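Chapter 7
Pickups and the Signal They Make

In the last chapter we followed a vibrating string as far as the bridge. On an acoustic guitar the story continues through the top and into the air. On an electric guitar most of what the listener hears takes another route, and it starts at the pickup.

A magnetic pickup has two main parts: one or more magnets, and a coil of very thin copper wire. The magnet partly magnetizes the steel string above it. When the string moves, the magnetic field through the coil changes, and a small voltage appears across the ends of the wire. Nylon strings do not work with this kind of pickup.

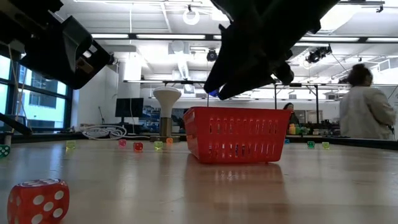
The voltage depends on how fast the field changes, so a harder pick stroke gives a stronger signal. It also depends on the number of turns in the coil, the strength of the magnet and the distance between the pickup and the string. The first two are set at the factory. The third can be changed with a screwdriver, and Section 7.3 is given over to it.

Position matters as well. Near the bridge, a string moves very little at its lowest frequency, and the upper harmonics make up a larger share of the signal. The result is bright and thin. Near the neck the low frequencies are stronger. Two identical pickups mounted in these two places will not sound alike - students who have only read spec sheets are often surprised by this.
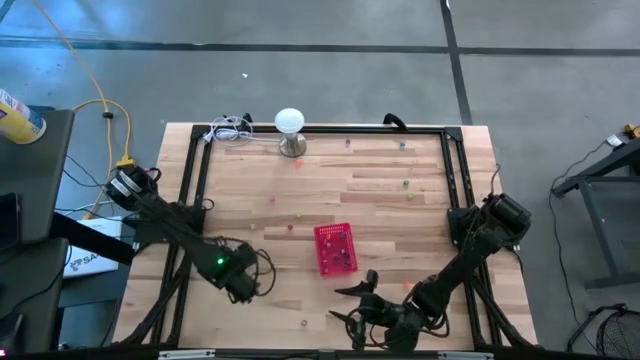
Makers usually list the DC resistance of a pickup, measured in ohms. A single-coil pickup might read 7 kilohms. The number is easy to measure, but it is a poor guide to loudness. Thinner wire has more resistance per foot, so two coils with the same reading may have quite different numbers of turns. In the workshop exercises you will compare a Nusier and an Andulach pickup that give the same reading on the meter and differ clearly in output.

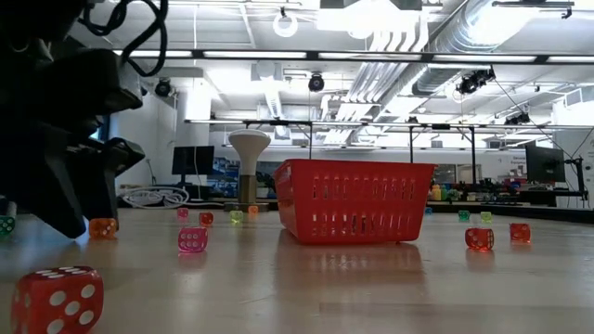 Panya Thammasiri goes further and argues that resistance should be left off the box altogether, and that inductance would tell a player more about what to expect. We keep both in this book. Resistance is still useful for finding a broken coil, and the reader will meet it in every catalog.

Single coils also pick up hum from power wiring, lamps and transformers. A humbucker uses two coils with opposite winding direction and opposite magnetic polarity. The hum in one cancels the hum in the other, while the two string signals add together. Some high frequencies are lost along the way, a point taken up in Section 7.5.

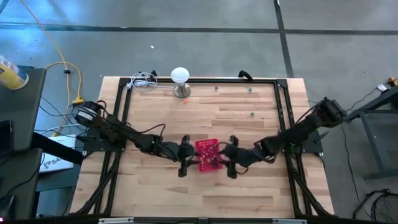 Figure 7.4 Wooden worktable with two black robot arms.

Before you begin

You should be able to read a simple circuit diagram and use a multimeter. If harmonics are still unclear, go back to Chapter 6 and work through the bridge exercise again.

Terms used in this chapter: coil, pole piece, inductance, polarity, phase, load, resonant peak.

7.1 The String and the Field

We begin with one steel string and one magnet.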